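Self-releasing a 4 track EP – how far ahead do I upload, and do singles count again?

Posted in: Music Help > Releasing & Distribution
19 October 2024

stevi_loops

Hi all, hoping someone's been through this recently. I've got a debut EP finished, 4 tracks, working title is Plank Season. Two of them already came out as singles, one in the spring and one in September. Mixed and mastered, all good there. Now I'm stuck on the boring part.

I'm going through Tollden for distribution, the basic plan. Their help page says "allow sufficient time" and that's it. Sufficient for what?? A friend's band did theirs in a week and it showed up on half the stores on the day and the rest trickled in after. Don't want that.

So, things I can't figure out:

How early do I upload. I was thinking 11 days before, is that nuts

Do the two old singles go on the EP as the same recordings or do I have to take them down first. One has a decent number of plays (decent for me) and I really don't want to go back to zero.

One track has a guest verse from a singer who performs as Juvia. She has her own artist page. On the last single her name got stuck in the title instead of as an artist and it never showed up on her page at all. She was nice about it but I felt bad.

Also is it worth doing a pre-save link for something this small? I've got a mailing list but it's mostly people I've played shows with.

Have the cover sorted, 3000 square, no text on it at all. Board cover, same as the single but cropped different.
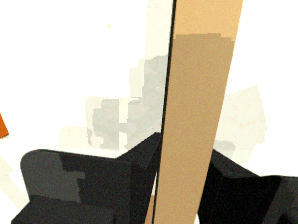 What I've done so far

Account made, bank details in, tax form done (took forever). Audio is WAV, 24 bit. Haven't entered any track info yet because I was scared of getting it wrong and having to redo the whole thing. Haven't told anybody a date either so it's all still movable.

Thanks in advance, sorry if this gets asked a lot. I did search but most of the threads were about albums, or really old.

Sevcikfan

just upload it lol. I did mine on a different service and it was up in 4 days, no problems. people overthink this stuff

pre-saves are a waste of time imo, nobody clicks them

low_shelf_audio

Ignore the 4 days thing. It can happen, doesn't mean you should plan on it. I've put out a few of these now, one of them through Tollden, so going in order.

Timing. 11 days is cutting it close. Not impossible, but if they kick it back for anything (cover, a weird character in a title, whatever) you fix it and go to the back of the line. I had one bounced over a capital letter. I'd give it 19 days minimum, more if you can stand it. The other reason is playlist pitching – you can only pitch a song before it's out, and you need it showing in your artist dashboard first. Upload late and that door's just closed. Nothing is announced so you've got nothing to lose by pushing the date back.

Old singles. Don't take them down! Leave them where they are until the EP is live and you've checked it. What you want is the ISRC, it's a code that belongs to the recording. Go to the single in your account, find the code, copy it, and paste it in when you add that track to the EP. If you leave the box blank they'll make you a new one and then the store thinks it's a different song. Same code, same audio file, same title spelled the same way, and the play counts normally link up. Might take a few days to show. Mine looked like zero for a bit and I panicked for nothing.

Use the exact same master too. If you re-mastered the single for the EP, even a bit louder, that's technically a new version and should get its own code. Then you probably will lose the count on that one. Your call.

After it's all matched you can remove the single if you want your page tidy. I leave mine, they don't hurt anything.

The feature. Never type "feat." in the title box. There should be an "add artist" button on each track, with a role menu next to it. Pick featured, then it asks if the artist already has a page. Say yes and paste the link to her page, don't just pick the name from the list. There could be more than one Juvia and you'll end up on some stranger's page. Ask her to send you the link herself so there's no guessing. Then the store adds the feat. bit on its own.

For the old single that went wrong, you can edit it. Open the release, fix the artist field, resubmit. Might sit in review for a while but it keeps the same code. Do that one first imo, before the EP, so the details match by the time you reuse it.

Pre-save. Sort of agree with the other reply, sort of don't. For a small list it won't change much. But it's free and takes five minutes, and it gives you something to send people that isn't "hey I have music coming". I got 16 on my last one. Not huge, but they were people who actualy listened on day one.

Cover sounds fine. Just if you ever add your name to it, check it matches the artist name exactly, they're picky about that. And save it as a JPG, mine wouldn't take a PNG for some reason.

One more – write down who wrote what before you upload. Her verse is a writing credit as well as a vocal if she wrote the words. Get the split agreed in a message or email, anything in writing. Much easier now than later.

stevi_loops

This is so helpful thank you. Found the ISRC for both, they were hiding under "release details". Fixing the September single tonight. Moving the date back too, didn't know about the pitching thing at all.

She did write her own verse so I'll message her about the split. And there are in fact three Juvias, so yeah, glad you said that

Stevivport Tapes

Small label here (tiny, mostly cassettes). All of the above is right. Adding a couple of things.

Set the release type yourself if it lets you. With 4 tracks it should come up as an EP, but the stores have their own rules on length, so a really short or really long one can end up under singles or albums. Check the total running time before you submit. If one of yours is over ten minutes look at the rules again.

Track order – put in the order you want the first time. Changing it after it's live can mean a whole new delivery and it's a pain.

If you're going to sell it direct as well, set that page up in draft now with the same date. We forgot once and had people asking where to buy it for a week.

Lyrics can be added after, don't let that hold you up. Good luck with it, post the link when its out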